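Mulum Hook Board, Mint Green
Sold by Wragg Workshop Supply

Item no. 526
In stock. Ships flat.

The Mulum is a plain wall board for people who want to hang a few things up and not think about it again. It has one row of four hooks across the middle and nothing else. No shelf, no tray, no lettering. Most customers put it by a back door or over a workbench for keys, tape rolls, dust masks and short lengths of cord.

The board goes up with tape. We use black tape on the long edges and white on the top, but any strong tape of a similar width will do. Wipe the wall first and let it dry. Press each strip down for a slow count, starting from the middle and working out to the ends.

We also sell the green by itself as a thin see-through sheet, for labels, window covers and color tabs. It cuts with ordinary scissors. The color shifts a little with the light behind it, from bright green toward olive.

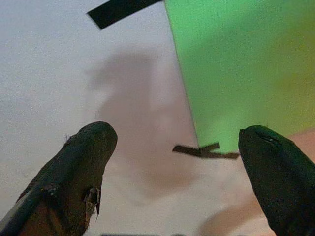
Green sheet, close up

Size and weight
Board width: 40 inches
Weight with hooks: 272 grams
Hooks: four, metal, already fitted
Color: mint green, one side
Pack: one board, tape not included

The hooks are small and meant for light items. A ring of keys is fine, and so is a cloth or a pair of safety glasses on a string. A full tool belt is too much — use a screwed rail such as the Moketti for that. Please don't hang anything breakable in the first day while the tape is settling.

If you're putting up more than one board, mark the wall lightly in pencil before you start. 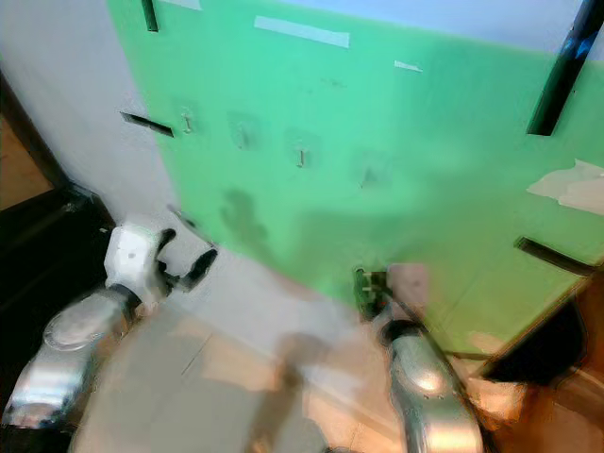
To take the board down, warm the tape with a hair dryer on low and peel it back slowly along the wall. Don't pull straight out. Old tape can lift the surface of the board as well as the paint, and a torn patch won't rub out. Leftover glue on the wall comes off with warm water and dish soap in most cases.

Fresh paint needs a few weeks before it will hold tape well. On brick, bare plaster or textured wallpaper, the board needs a backing panel. The Fitura panel is the right size and takes the same tape.

Changes to this item
Updated 7/28/22. The hook row used to be sold separately and now comes fitted. Boards in the older pale gray are gone and we don't expect more. The next delivery of mint green is due in August, in cartons of 16. Shops wanting a full carton should write to Xóchitl Hinojosa on the trade desk, with the delivery address and a phone number for the driver.
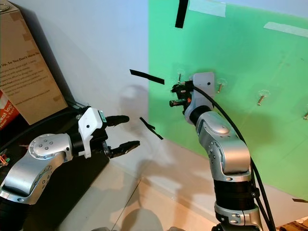
Can I move the hooks to a different spot on the board?
They're fixed at the factory and the board can mark if you pry them off. If you need a different layout, order the board without hooks and fit your own — put "no hooks" in the notes box at checkout. The price is the same.

Returns are accepted on boards that haven't been taped up. Keep the flat carton if you can, as the corners bend easily in a soft bag.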